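Community Help > Home Robots > Kits and Accessories

Is the Perstead two-arm kit good enough for picking up small trash at home?

Posted by Manuela Barbieri
Tags: two-arm kit, gripper, tidying, rental

Hello to all. I am thinking to take the Perstead two-arm kit for our apartment and I would like to hear from persons who have used it for some weeks, not only for one afternoon.

My situation is this. My mother lives with us and she cannot bend well. Small things fall on the floor, wrappers, tissues, caps of bottles, and she tries to pick them up and then her back hurts for two days. I do not need a robot that cooks. I need one that takes a small thing from the floor and puts it in the trash bin.

The shop in Floston offers the kit for rent at 162 per month, with a minimum of 3 months, or they sell a used one with the stand included. The seller was kind, but each time I asked about small objects he showed me the same video with a big plastic bottle. A bottle is easy. My questions are:

Can the gripper hold something as small as a candy wrapper?
Does it matter which bin I use?
Is the teaching part difficult for a person who does not program?

Thank you in advance, and excuse my English please.

3 replies

Sorrentino
Don't rent, buy. Rent is always a bad deal.

Araba Mensah
Good morning Manuela. I have rented the same kit since May, so I can answer to most of this. English is also not my first language, we will understand each other.

First, the money. The rent in your message is the same that I pay. Please ask if the second gripper is included, because in my first contract it was not, and I had to write to them two times before they added it. Delivery and installation were free for me. If you go over the three months they do not ask for a new deposit.

Second, the small objects. Yes, it can hold them, but the thin ones are difficult when they lie completely flat. A crumpled wrapper is fine. A receipt flat on tile is almost impossible with the standard fingers. I keep the closing force at the low setting, otherwise light things jump away.

Third, the teaching. You guide the arms yourself and the kit records what you did. There is no programming in this part. I recorded 465 runs of the bin task before I was satisfied, but I am a slow and exact person, and I did them in the evenings with tea. My neighbor stopped much earlier and he is also content. It helps to do the task in the real room with your real things in it. I left my plants, the fan and the cups by the wall where they were.

Fourth, the bin. I use a small round one and I fold the bag well over the rim. With a tall bin the arm had to go up very high and it was slow. The left gripper goes beside the bin and the right one brings the object.

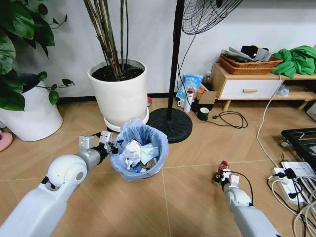 What I do not like

The software update on Wednesday mornings cannot be moved to another time. The manual is translated badly, and I say this as a person who also translates badly. The customer service in Plelside answers only by e-mail, usually in 2 days.

Also cables. The kit does not understand them well, so please put yours higher than I did, or fix them along the wall.

For your mother I would say try the three months. Ask for the low force setting to be explained on the day of installation, and have a few of her real wrappers ready for the technician.

Manuela Barbieri
Thank you Araba, this is much more than the shop told me. I did not think to ask about the second gripper, I will write to them today. May I ask one more thing: is it loud? My mother sleeps after lunch.

Araba Mensah
Less than my fan. You hear the joints when the arms go out to the far position, but I can talk on the telephone in the same room.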